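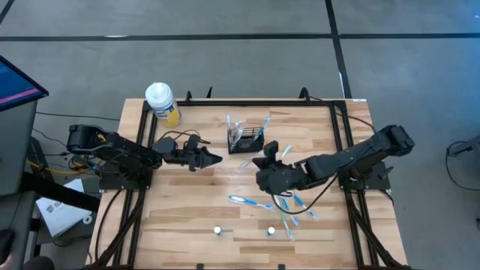 Oiling timber benchtops before the summer

2 September 2022

We get more calls about tired timber benchtops in spring than at any other time of year, and most of them don't need a tradie. If the top is solid timber and was finished with oil, you can bring it back yourself over a weekend with a sander, some rags and a tin of the right product. If it was finished with polyurethane you're looking at a bigger job, and we'll cover that in the January newsletter.

To work out which finish you have, put a few drops of water on a spot near the sink and leave them for five minutes. On a healthy oiled top the water sits in beads and wipes away without a mark. On an oiled top that's overdue, it soaks in and leaves a dark patch that fades as it dries. Polyurethane doesn't usually take in water at all unless it has cracked or worn through, and you can often see a line where the film has started to lift. If you're still unsure, bring in an offcut or a photo and we'll have a look at the counter.

Laminated tops made up of strips or blocks will vary in colour from one piece to the next. Oil makes the difference stronger, particularly where reddish timber sits beside pale. Customers sometimes think they've put it on unevenly when it's only the timber. Wipe a small area with methylated spirits before you start and you'll get a fair idea of the colour it will go.

Clear the bench completely, including the kettle and anything with rubber feet. Wash it with warm water and a little dishwashing liquid, wipe it down and leave it overnight. Damp timber clogs the paper and won't take oil properly.

Start sanding at 120 grit if there are knife marks or rings, or 180 if the surface is only dull. Go with the grain and keep the sander flat. It's tempting to lean on one edge to get a stain out, but you'll end up with a hollow that shows as soon as the light comes across it. Black marks around a tap are usually from iron and water reacting with the tannin in the timber. Oxalic acid will shift most of them. Wear gloves and eye protection, follow the packet, and rinse well afterwards.

Finish at 240. Going finer than that polishes the surface and the oil won't soak in as far. Vacuum the dust, then wipe over with a barely damp cloth.

We stock two hardwax oils at the moment, Nikari and Runska. Nikari comes in clear and a white tint that stops pale timbers going yellow. Runska is a bit thicker and gives slightly more sheen. Both are fine for kitchens. The Zallia food-grade oil is meant for chopping boards and bowls. It never sets hard, and it will come off on your sleeves if you put it on a bench.

Whichever one you use, put it on thin. A 400 mL tin will do two coats on an average island bench. Spread it with a lint-free rag or a white pad, leave it for the time on the tin, and buff off everything that hasn't soaked in. Sticky benches are nearly always the result of oil left sitting on the surface. Let the first coat dry overnight and give it a light rub with a fine pad before the second. Do the end grain and the edges of the sink cut-out as well, where most of the damage starts. Do the underside too if you can reach it.

Oily rags can catch fire on their own if they're left in a heap. Lay them flat outside to dry, or soak them in a bucket of water before they go in the bin. Don't leave them scrunched up in the garage.

You can use the bench gently after a day, but keep water and hot pans off it for a week. After that, one maintenance coat a year is enough for most households, with an extra one around the sink if it gets a lot of splashing. Skip the spray cleaners with bleach or citrus in them.

Bittencourt sanding discs are on special until the end of the month, in packs of five, all grits. The shop also has 2 orbital sanders for hire at $51 a day, with the dust extractor included. Ring ahead for weekends as they're generally booked out by Thursday. Sanders are due back by closing time, and discs are charged separately.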